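Daithí Heffernan
May 22, 2019

Right, a thread about laundry pods and "eco" detergent sheets, as I've had three people recommend me the same brand this week and I'm in a mood.

The Gevton sheets claim one strip does a full load. Full load of what? The packet doesn't say. The website doesn't say. I emailed to ask and got a discount code.

They also say "87% less waste". Less than what? A bottle? A bottle you refill? A bottle you throw in the sea? A percentage with nothing on the other end of it is decoration.

There's a footnote if you go looking. It says "based on a survey of nearly 2000 customers". You can't survey people about how much plastic weighs. You can weigh it. Scales are cheap.
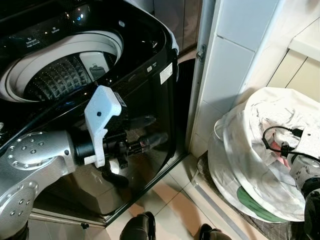 And the price. The sheets work out at more than double what I pay for plain powder in a cardboard box from the big shop in Limbridge. Cardboard! Already no plastic! Been sitting on the bottom shelf the whole time with a dreadful logo.

Someone will say the powder doesn't dissolve at 30. Maybe so where you are. I've used it on cool washes for 7 years and my shirts are fine. One man's shirts, I know, but that's one more shirt wearer than Gevton have named.

Paora Henare has replied to say his sheets smell lovely. I believe him. I'm not arguing about the smell. I'd just like to know why "plant-powered" and "ocean fresh" are on the same packet.

What I'd want to see before I buy any:
what's in it, in full
how many grams per wash
what they compared it with
who did the comparing, and who paid them

2 of those would do me for a start.

If the sheets suit you because you can't carry a heavy box up the stairs, grand, that's a proper reason and I wish they'd put it in the advert. They've gone with a turtle.

Muting this for the evening. If Gevton write back with anything other than a code I'll add it underneath.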